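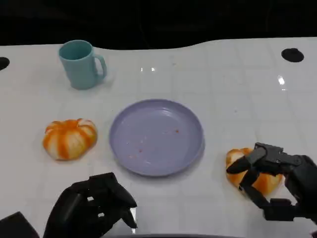 Ziltham, November 27, 2025

Teaching a two-handed robot to pick up a bread roll by remote control

If you've got your arms powered up and talking to the computer, you're past the dull bit. Now you get to put your hands in the gloves and show the robot what you want, and I still grin every time the fingers follow mine!

We'll teach one small table task: pick up a striped roll with the right hand, carry it to the plate and let go. I use the Ellik gloves with the Fultik recording software, but most of what follows will work with whatever you have.

1. Lay out the table

Put the plate in the middle, within easy reach of both hands, and a roll on either side of it. Add one thing that has no part in the job. A mug with a handle is ideal, set well back and to the left. You want the robot to learn to leave it alone.

Soft, squashy rolls are lovely to start with. They give a bit under the fingers, so a clumsy grip is forgiven. They can shed crumbs too, and you needn't wipe the plate between every go -- a little mess in the recordings does no harm.

2. Line up your hands before you record

Hold your own hands in front of you, loose and half open, and press the sync pedal. Wait until the robot's hands have settled into the same shape before you move off. If you start too early, the arms will try to catch up in one go and it's quite a jolt.

Then open and close each finger slowly. Look for any that lag behind the rest. On my set it was always the right thumb until I loosened the glove strap by one notch.

3. Check the wrist view

Bring up the wrist picture on your screen and leave it there while you practise. 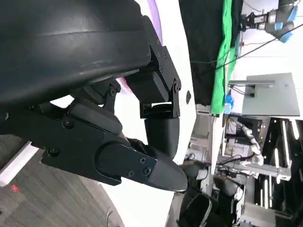

Move the wrist through its full turn and keep an eye on the cables as you go. Any loop that pulls tight needs more slack, and it's much nicer to find that out now than in the middle of a good run. Fabbri sell little cloth cable ties that are brilliant for this, though a strip of old fabric does the job just as well.

4. Make your first recordings

Press record, count to three in your head, and go. Come down over the roll from above, let the fingers wrap round it, and pause for a moment before you lift. That short pause makes a huge difference later on! Without it the robot tends to set off before it has a proper hold.

Keep your idle hand low and relaxed near the front of the table. It's being recorded as well, and if you scratch your nose the robot will happily learn that too.
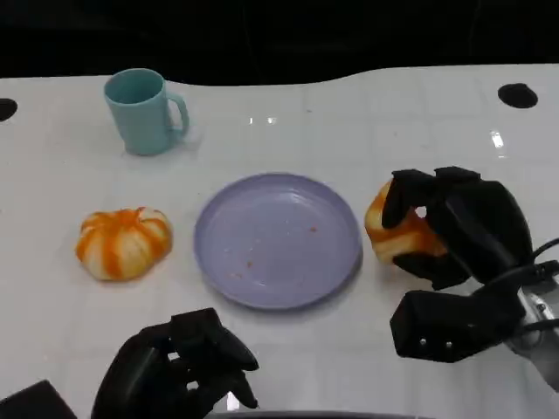 Right hand gripping, left hand open and out of the way.

Carry the roll across at a steady pace, lower it, and open your fingers fully before you pull back. Stop the recording only when both hands are at rest.

5. Shuffle things about and carry on

Do 11 runs with the first layout, then move the rolls a few centimetres and turn them a little. Do another 11. My last batch came to 19 more, with the plate shifted as well, and that was when the robot started to cope with layouts it hadn't met before.

Throw out any run where you dropped the roll and gave up. Keep the ones where you fumbled and then put it right -- those are gold.

6. Save and label

Give each batch a plain name that says which hand did the work and where the plate was. Mine from August are all called "test", and I've had to open every single one to find out what's in it. Once the names are sorted, copy the folder to a second drive and start your first training run from the Fultik menu under Learn.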